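Search this site Go

How to Budget for a Two-Arm Bench Cell

28 April 2019
By the Mivwood workshop desk

Start with the arms, then price everything that holds them. Our quote from Vumow came to $2587 for the pair, and the rail, posts and wall panels were on a separate sheet.

1. Measure the bench before you ask for prices. Both grippers must reach the middle of the floor panel.
2. List the cables. We bought 18 clips and needed 22.
3. Price spare finger pads as a separate line. Rizvi charges $142 a set, and they wear.
4. Decide what the arms will handle. Thin, light pieces call for softer fingers.

Two arms, one rail:

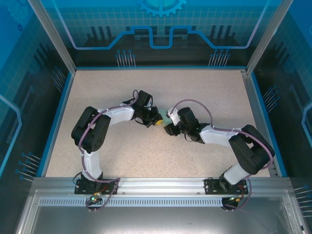
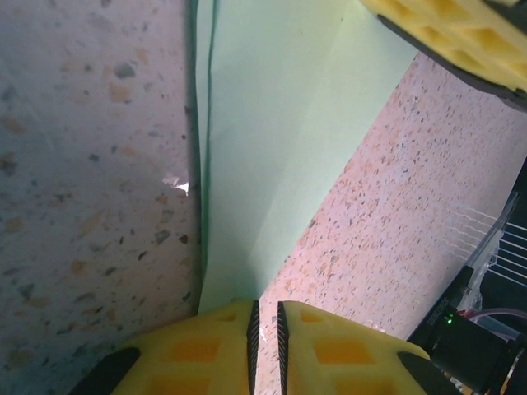
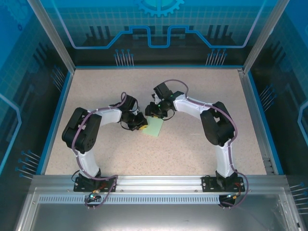

Add a line for freight and another for the power supplies, which Vuvau sells separately. Get both in writing. If your budget year closes in August, order the arms first. Panels can follow later, and you can learn the controls without them. Keep the old quotes for comparison when you renew.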